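Opening hours, the mug shelf and other news from the Nelton Street reading room
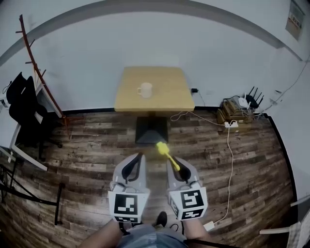
The reading room will keep its winter hours through the end of March. That means 10 a.m. to 6 p.m. on weekdays and 10 to 2 on Saturdays. We had planned to go back to the longer evenings sooner, but the heating contract with Wevmont runs on the old schedule and it costs less to let it finish than to change it. Evening opening until 8 comes back in April, with Wednesday as the late night, when we stay open until 9.

Several members asked whether the hours could be posted on the outside door as well as the inside one. They are there now, at eye level, next to the bell. If you find the door locked during posted hours, ring once and wait. The desk can't always hear the bell from the back stacks, so give it a minute before you ring again.

Loans and returns

Members borrowed 3,430 items last year, up from 2,174 the year before. Most of the increase came from large-print fiction and from the cookbooks we took in when the Trirnau branch closed. The Trirnau books have all been entered in the catalog except for a few boxes of local history, which need new spine labels. You can ask to see them at the desk but they can't go home with you yet.

The loan period stays at three weeks, with one renewal by phone or in person. We had a few complaints about books being called back early, and we looked into them. In each case another member had a hold on the title, and the rule says a hold cancels the renewal. It was not being explained at the time of the loan. From now on the desk will tell you when you check out a book that someone else is waiting for.

Please don't put returns on the reading tables. They get picked up by other readers and carried off to another part of the building, and then we send you an overdue notice for a book you brought back. The return slot is to the left of the front door and it works day and night. Oversized books, such as atlases and the bound newspapers, should be handed in at the desk because they jam the slot.

Mugs and drinks

Hot drinks are allowed in the front room and the side room. They are not allowed in the back stacks or at the map table. A lidded cup is fine anywhere in the front half of the building.

The mug shelf by the kitchen door has been full for a while and is being cleared. If you keep a mug there and want to go on keeping it, put a strip of tape on the bottom with your name. Unmarked mugs will become house mugs at the end of the month and anyone may use them. Rinse what you use and leave it on the rack. The dishwasher is run once a day after closing.

Tea is still free. Coffee is still a dollar, in the tin. The new coffee is from Chantharasri, two doors down, who grind it for us on Mondays. It is a darker roast than the old one, so if you make a pot, use one scoop less than the card on the cupboard says. We will correct the card.

The Finnish shelf

Ilari Halonen has given us 18 books in Finnish, mostly novels and short stories, along with two dictionaries. They are on the bottom shelf of the languages section, below Spanish. He has also offered to run a beginners' conversation hour if enough people want one. It would be held in the side room in the late afternoon and would last an hour. There is a sign-up sheet at the desk. You don't need to have studied the language before, and there is no charge. If you'd like to come but can't manage afternoons, write that on the sheet too.

The rest of the languages section has been moved around to make space. German and French now share a bay. Portuguese has gone to the top shelf, and there is a step stool at the end of the row.

Lamps and chairs

We have $800 set aside for repairs to furniture and lighting this spring. The first job is the reading lamps on the long table, three of which flicker. The second is the green armchairs, which need new webbing under the seats. They will go out one at a time so that there is always somewhere soft to sit. If you notice a wobbly chair or a dead bulb, please write it in the red notebook at the desk and say which room it is in. Notes that just say "broken chair" are hard to act on.

Book sale

The spring sale will be held in the front room on a Saturday in April, and the date will be in the next issue. We can take donations of clean paperbacks, children's books and jigsaw puzzles with all their pieces. We can't take encyclopedias, textbooks or magazines. Bring boxes to the side entrance before noon, and please don't leave them outside overnight.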